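Print | E-mail

Demonstration teaching (robotics)

Demonstration teaching is the practice of giving a robot or other automatic machine a task by having a person perform it, either by moving the machine directly or by controlling it from a distance. The movements, and usually the sensor readings that go with them, are stored and then replayed, edited, or used to fit a control policy. Related terms are teaching by showing, lead-through programming, programming by demonstration, and imitation learning. The terms overlap, and usage differs between factory work and research. In factory usage, "teaching" may mean no more than storing a list of positions. In research usage it normally implies that the machine should cope with conditions that differ from those in the recordings.

Contents
1 Methods
2 Recorded data
3 Use of the data
4 Sources of error
5 Vehicles
6 See also

1 Methods

1.1 Hand guiding
In hand guiding, also called kinesthetic teaching, the operator takes hold of the arm and moves it through the task. The joints must be light enough to push or must be driven so as to cancel the weight of the arm. Early painting robots were taught in this way, sometimes with a lightweight copy of the arm that carried joint sensors but no motors. Hand guiding needs little training, and the recorded path is always one that the arm can reach. Its main drawback is that the operator's body and hands may block the cameras. A path taught by hand also tends to be slower than the same path in production, and two-armed tasks are hard for one person to guide.

1.2 Pendant teaching
A pendant is a hand-held box with keys or a small joystick. The operator jogs the arm to a position, stores it, and moves on to the next. Only the stored points are kept, and the controller computes the motion between them. The method is accurate and repeatable but records nothing of how a person would have done the work. It remains common in welding, palletizing, and machine loading.

1.3 Leader and follower arms
A leader arm is moved by the operator, and a follower arm copies its joint angles. If the two have the same proportions, the mapping is direct. If they differ, the motion of the hand is converted to a motion of the tool and the follower's joint angles are solved for separately. Systems of the Wullance type use a leader at reduced scale with a spring load on the shoulder and elbow so that the arm does not sag when released. Force feedback, where provided, lets the operator feel contact. Without it, operators judge contact by eye and commonly press harder than the task requires.

1.4 Remote control
Remote control covers joysticks, hand-held trackers, gloves, and full cab controls. The operator may stand beside the machine or sit in another building. Delay between command and image is the chief limit. At a delay of 300 milliseconds, many operators change to a move-and-wait style, in which a short motion is made and its result is watched before the next. Recordings made in this style contain long pauses, and a policy fitted to them may learn to pause as well. Pauses are therefore trimmed in most data preparation, with care taken to keep those that belong to the task, such as waiting for a part to settle.

2 Recorded data

A single performance of the task is called a demonstration or an episode. Each episode normally holds the commanded motion, the measured motion, the state of the tool, and one or more video streams, all stamped from a common clock. If the clocks drift, the action appears to come before or after the event that prompted it.

Commanded and measured motion should be stored separately. When a tool presses on a surface, the command may lie below the surface while the measured position stays on it, and the difference between the two carries the only record of the applied force if no force sensor is fitted.

The number of episodes needed depends on how much the task varies. A fixed pick from a fixed nest may be taught with one. The Toltville insertion set, often used to compare fitting methods on a peg task, holds 361 episodes from 4 operators, with the starting position of the peg changed between episodes.

3 Use of the data

3.1 Direct replay
The stored path is played back unchanged or with a change of speed. Replay fails when the workpiece has moved.

3.2 Segmentation and editing
The path is divided into pieces such as approach, grasp, transfer, and release. Each piece is then tied to a reference, for example the corner of a tray, so that it shifts with the object. The division may be made by hand or from changes in speed and tool state.

3.3 Policy fitting
A function is fitted that takes the current sensor readings and returns the action the operator took under similar readings. The simplest form is behavioral cloning, which treats the problem as ordinary supervised learning. The Havard procedure, a variant, predicts a short run of actions at each step and blends overlapping predictions, which reduces jitter at the cost of a slower response to sudden change.

4 Sources of error

The best-known fault of behavioral cloning is compounding error. A small mistake takes the machine into a state the operator never visited, the next action is less reliable, and the machine moves further away. Common remedies are to collect corrections while the policy is running and to add disturbances during demonstration so that recoveries are recorded.

A second fault arises when operators differ. If one passes an obstacle on the left and another on the right, an averaged policy may steer into it. Methods that can represent several distinct actions for the same state avoid this, as does a written instruction to operators on which way to pass.

A third arises when the operator acts on information the sensors do not capture, such as sound or the view from a different angle.

5 Vehicles

Road vehicles are taught by the same principle, with the driver as demonstrator. Steering angle, pedal positions, and speed are logged alongside forward video during normal driving. No separate teaching device is needed, as the controls used for the demonstration are the ordinary controls of the car. A forward view commonly includes part of the hood, and this area is masked before fitting so that reflections in the paint are not taken for features of the road.

Rural routes supply long stretches without other traffic, broken by side roads, changes of surface brightness, and bands of tree shadow.
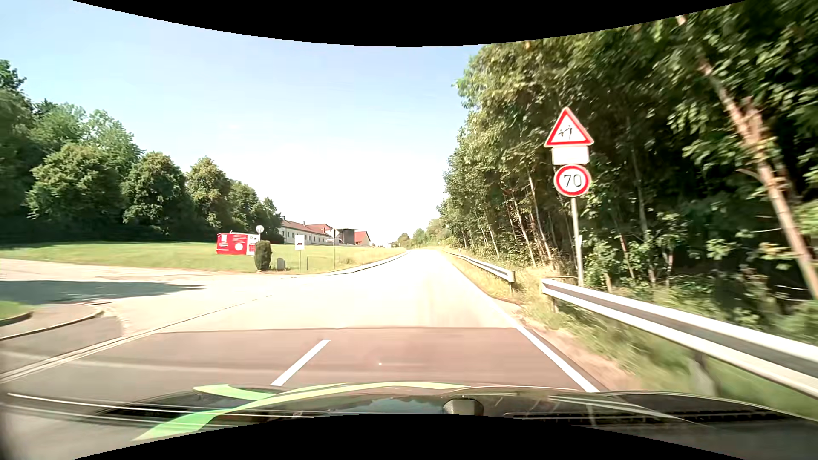

Forward views over the hood on open road. First view: two-lane road with a speed limit sign reading 70. Second view: road climbing a gentle rise past houses.

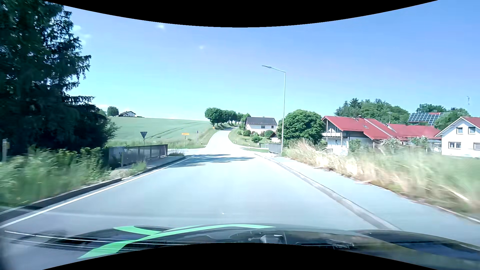
Most of the time in a driving log is spent going nearly straight. Fitting on the raw log therefore gives a policy that steers too little in bends, and curved sections are repeated or given greater weight to offset this. In Awwad weighting, the log is sorted into 4 classes by steering rate and each class is sampled equally often. Equal sampling improves behavior at junctions but can make the policy restless on straight road.

Side-mounted cameras provide a partial answer to compounding error. Their images resemble what the center camera would record if the car had drifted in its lane, and each is paired with a steering value adjusted to bring the car back. The adjustment depends on speed and on camera spacing and has to be set again if the cameras are moved.

Route choice is not contained in steering and pedal data. At a junction, the same forward image may be followed by a left turn, a right turn, or no turn, depending on where the driver was going. The usual practice is to add a turn command to each sample, taken from the planned route or worked out afterward from the path driven.

6 See also
Force feedback
Inverse kinematics
Supervised learning
Teach pendant
Teleoperation

Print this article | E-mail this article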